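Does Salting the Water Make Pasta Cook Faster?
Food Science Project Report, by Loan La

My grandmother swears that salted water boils sooner, and my lab partner, Siyabonga Nel, swears it takes longer. So that was our topic, picked in under a minute!

We used the same pot, the same burner and the same bag of Navia spaghetti each time. Plain water first, then water with a spoonful of salt, then water with way too much (my idea, sorry Siyabonga). Each version got 3 runs, so we ate a lot of spaghetti that week.

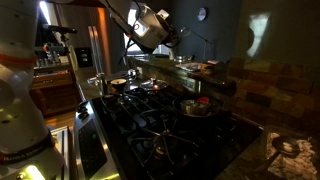
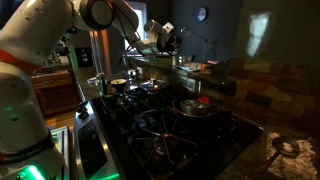
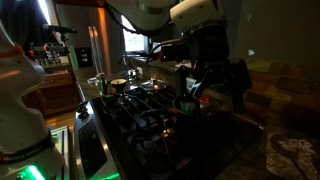 The times to a full boil were so close that I wouldn't bet money on any of them. The saltiest pot came in last on two runs and first on the other, and I think that says more about how slow I was with the timer than about salt. Our textbook says salt raises the boiling point of water, but the amount you'd put in dinner only moves it a tiny bit — way less than our kitchen thermometer could show.

Taste was a different story. We gave cooled noodles to 6 classmates without telling them which was which, and 5 liked the spoonful batch best. The super salty one went in the trash after one bite each.

If we did it again I'd weigh the salt and the water, start every pot at the same temperature, and get somebody else to call the boil. Siyabonga and I never did agree on when bubbles count as "boiling" — he wants them rolling, I'm happy with lively. My grandmother has read this report and still salts first.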